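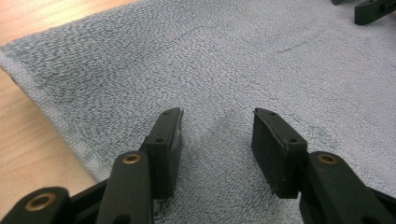 Illasska Shower and Laundry Project: Progress Report to the Gravik Fund

Submitted 22 Apr 2021

Summary of the period

The shower rooms at the Poon Street site in Kunport are open and in regular use. The laundry room opened later than planned and is running on shorter hours than we proposed. Spending is within the approved budget except for plumbing, where we are over and have asked to move money from the outreach line. The booking system has been changed once and will probably be changed again before the end of the grant.

Building work

The main job in this period was the drainage. When the old floor in the rear room came up, the contractor found that the waste pipe ran uphill for part of its length and had been patched at least twice. The original quote assumed we could connect to it as it was. We could not, and a new line had to be laid out to the side alley. The city inspected the trench before it was filled and again after the floor was poured. Both inspections were passed, but the wait between them held up the tiling.

The water heater was replaced with a larger one, as proposed. It copes well with the showers alone. When two washers are filling at the same time the temperature in the end shower drops, and people have told us so. We now start the washers between shower slots. A mixing valve would be a better answer and we have asked for a price.

The ramp at the side entrance is finished. The handrail was first fitted on the wrong side and had to be moved, at the contractor's cost. The front step is still a problem in rain and has been given a strip of grit tape for now.

Use of the service

We have 33 people registered. Most live in vehicles or in rooms without a working bathroom, and several work shifts at the port. The proposal expected most visits to be in the morning. In practice the late afternoon is the busy time, and we moved one staff shift to match.

A shower slot is 15 minutes. Some people find this short, especially those who need help getting in and out, and they are offered a double slot at the end of the session. We do not ask for a reason.

No one is asked for identification. People give a name to be called by, and that name goes on the booking sheet. We tried phone bookings for the first weeks, but the line was often busy and people without phone credit lost out to those who had it. Bookings are now made at the door, with a small number of slots kept open for anyone sent to us by the clinic.

Laundry

Each person may bring one bag per visit. Bags are tagged at the door, washed, dried and handed back the same day. Two bags were swapped in the first month because the paper tags came off in the wash bin. We changed to numbered pins and there have been no mix-ups since.

Towels are lent out and washed on site. They were the item we knew least about when we wrote the budget. Cheap ones fray at the hem after a short time in a commercial dryer, and the thickest ones take so long to dry that they hold up people's own clothes.
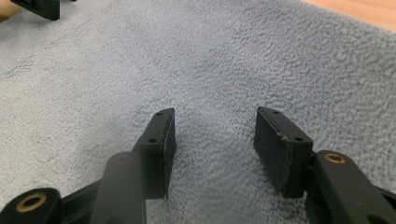

We have settled on a middle weight and will order the same again. Bath mats go in a separate load with the cleaning cloths. Detergent is the unscented kind, after two people asked for it on account of their skin.

The dryer vent was cleaned in the second month and will be cleaned every quarter. The coin mechanisms that came with the second-hand machines have been taken out.

Staffing

The project has 7 paid staff, all part time. One position stood empty for five weeks and the laundry room could not open during that time. Everyone has now had training in first aid and in handling sharps. Staff have asked for a second person on site at closing time — there was one incident in the alley, with no injury — and we have changed the rota so that no one locks up alone.

Budget

Plumbing is over by $2,000, all of it due to the new waste line. Outreach is underspent because the printed material was held back until the opening hours were settled. We ask the Fund to approve moving the same amount between these two lines. The total grant would not change. Electricity is slightly under what we allowed, but the laundry room has been open for only part of the period and we do not expect that to last. A full table of spending is attached, with copies of the two inspection certificates.

Next period

The laundry room will move to full hours once the new staff member has finished training. Leaflets will go to the clinic, the library and the port canteen in June. We also want to fix the ventilation in the middle shower room, where paint is already lifting above the door. The fan is the right size but the duct has two sharp bends, and the contractor has offered to reroute it through the storage closet.

We would like to discuss Sunday-style shorter hours for public holidays, which the original proposal did not cover. A decision on the transfer between budget lines is needed before the plumber's final invoice is due.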